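Bedspread too slippery to fold laundry on??
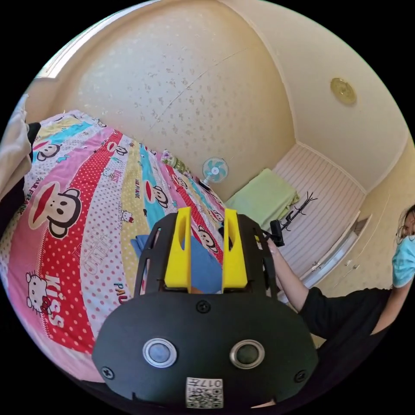 the bed, Paul Frank monkey print

Small room so I fold on the bed. Shirts slide everywhere, nothing stays square. Spread is a Honstead, polyester I think. Any fix? Don't realy want a table in here.

graldale_mom
Lay a bath towel down first. Cotton, not the fluffy kind. Works on mine.

Karpenko110
Fold on the dryer

tuckedin6
Towel yes. Also pull the spread tight at the corners, mine was bunching and thats what moved the pile. Love the monkeys btw, my kid had the sheets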